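Woven placemats going wavy at the edges, can they be flattened?
Reading time: 3 min

Posted by tealeaf_cupboard, June 23, 2026

I bought a set of woven placemats in May from Najjar, which is a homeware shop near me. They are the plain sort with a tight weave, and the label just says "wipe clean, mixed fibre". For the first couple of weeks they lay flat. Now the short ends have started to lift and two of them rock slightly when you put a bowl near the edge.

I have been wiping them with a damp cloth after meals and standing them upright in the rack by the sink to dry. I also had them rolled up in a drawer for a few days when we had visitors and needed the big tablecloth. I don't know which of these has done it.

I tried putting a cookery book on top overnight. It helped a bit but they were back to how they were by teatime. I don't want to iron them if that will melt something. Has anyone got them properly flat again, and is there a better way to keep them? The table has a cloth on it most of the time, if that matters.

Posted by Marrowfield

One cookery book is not enough and one night is not enough. I have done this with mats from Velto and with some older ones that came with the house. What worked:

Lay a clean towel on a hard floor or a worktop. Dampen the back of the mat with a spray bottle, just a light mist, and leave it for 5 minutes. Put it face down on the towel, put another towel over it, then a flat board that covers the whole mat. A large chopping board will do if it reaches the corners. Weight the board evenly. I use full storage jars. Leave it for 24 hours, then take the weights off and let the mat air flat for the rest of the day before you use it. If it is still lifting, do it again.

You can do several at once if you put a towel between each one. Don't stack them damp against each other, as the colour can transfer. I marked a pale one that way and it never came out.

About ironing, I wouldn't if you don't know the fibre. Paper and cotton will take a cool iron through a cloth. Vinyl and polypropylene will not, and a lot of "mixed fibre" mats have one of those in them.

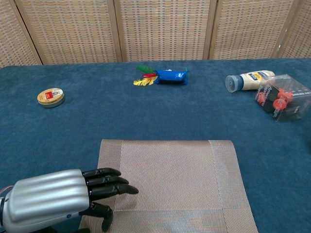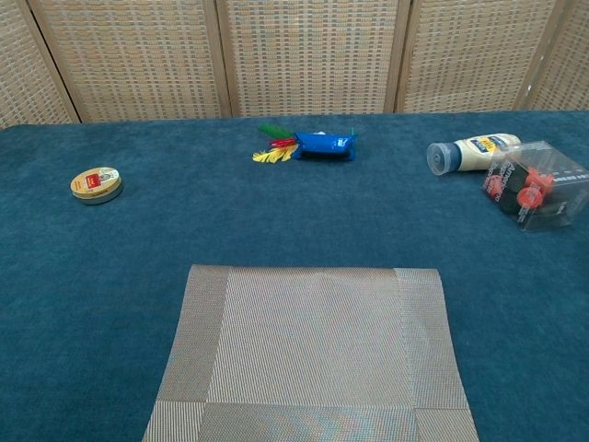
Woven mat on a blue cloth-like surface, both times.

As for storage, stop rolling them. Rolling is fine for a thin cotton runner but a stiff weave remembers it. Keep them flat in a drawer, or hang them by one short end from a skirt hanger in a cupboard. If you hang them, put a strip of folded paper under the clips or you will get dents.

Drying upright in the rack is probably the other half of your problem. The bottom edge stays wet longest and the weight of the mat bends it. Wipe it, blot it with a dry tea towel and leave it lying on the table. A cloth underneath makes no difference as long as the cloth is dry too. If the cloth has got damp from a spill, lift the mat off until it has dried out.

One more thing, check the stitching round the hem. If the thread has shrunk more than the weave, the edge will pucker and no amount of pressing will hold. You can tell by looking at the hem closely. If it is gathered all the way along, snip the thread in 2 places and see if the edge relaxes. You would then need to re-stitch it, so only bother if you like the mats.

Posted by dunnock_lane

Mine did this and I took them back. The Wevville ones I have now are heavier and have stayed flat. Cost more though.

Posted by plainhem

I agree with most of what Marrowfield says but I would go without the spray if there is any cardboard or paper in the weave. It goes soft and then frays. Press it dry for longer, a few days at least.

I put mine under the mattress in the spare room. They were flat when I took them out and I forgot I had left one there until we changed the bed.

Also check whether the wavy ones are always at the same place at the table. Ours were the two nearest the radiator. I swap them round now when I wipe them and it has been less of a problem.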